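Gripper and camera comparison group – minutes
2019-08-27

At the table: Violeta Figueroa, Signe Backlund, Ingvild Öberg, and me, Siv Ljungberg, taking notes. Gilles Vidal called in and we lost him twice, so if something he said is missing, Gilles, send it to me and I'll put it in.

Minutes of the last meeting

Approved with one fix. I had written that the Prandberg hand was on loan until September. It's until the end of September, and Ingvild has that in writing. I also spelled Wikström two different ways, sorry about that!

Hands

Most of our time went here. Violeta has finished her side of the comparison between the Prandberg fingered hand and the old two-finger Wikström gripper, both on soft laundry. She ran 953 picks altogether. The fingered hand came away with cloth on 671 of them, and she hasn't split the rest into "missed it" and "had it and dropped it" yet, which Signe would really like before we argue about anything else. The Wikström numbers are still sitting in a separate log with different labels, so we agreed not to compare totals until someone lines them up. Violeta said she'd do it, I said I'd help, and I suspect that means Violeta will do it.

We talked for quite a while about thin cloth versus thick. Violeta feels the fingered hand is happiest when there's a fold to pinch, and that flat T-shirts are where it struggles. Signe thinks that's as much about the approach angle as the fingers. She wants a short run with the angle fixed and only the closing speed changed – Ingvild objected that we'd be tuning for one hand and then blaming the other. Fair point, so both hands get the same run.

Gilles asked if we should be looking at fingertip covers. There's a supplier in Asia that he's been writing to, delivery is 52 days, and he hasn't got a price. Nobody was against it, but we'd like to see the sorted misses first.

Cameras

Ingvild went through the views we have now. The head camera is good for the big picture (where the basket is, what the other hand is doing, where people's feet are), and the wrist camera is what everyone wants to trust once the hand gets close to the cloth. Her worry is focus. When the fabric gets right up to the lens you lose the weave and the seams, and then you're left with color and shading. She'd like to try a lens with a shorter focus distance, and Signe would like to try moving the mount back first because it costs nothing. I'm with Signe on this one, for the record, and I'm the one writing the record.

We put three views up on the screen while we talked: 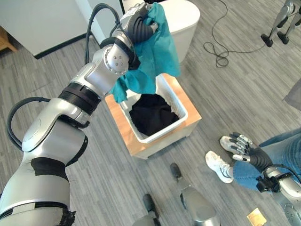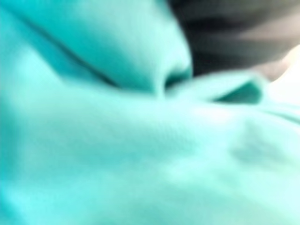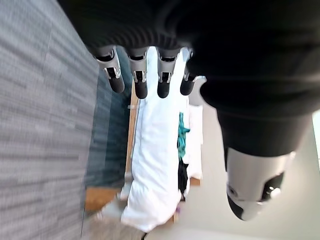 Gilles wondered whether we could get by with the head view alone for sorting and save the wrist stream for grasping. Violeta didn't like it. She says the hand covers too much of what she needs to see, and she'd rather drop resolution than drop a camera. We didn't settle it. Ingvild will record one session with both streams at full quality and one at half, so that we have something to look at next time besides each other's opinions.

Small thing, but it came up again: the clocks on the head and wrist recordings drift apart. Signe has a fix on her laptop and promised to put it on the shared drive.

Controllers

Short item. The Skoveck controller is installed and talks to the arm, but only Ingvild has used it so far. She likes the menus and dislikes the startup, which is slow. Violeta asked for the old controller to stay in place until her numbers are done, and we all said yes to that. No swapping in the middle of a run, please!

To do

Violeta – split the misses, line up the Wikström log (with me)
Signe – clock fix on the drive, move the wrist mount back and try it
Ingvild – two recordings, full and half quality, plus a one-page guide to the Skoveck startup
Gilles – price for the fingertip covers
Siv – book the room, send these out

Next meeting in September, date to come when Gilles knows his travel.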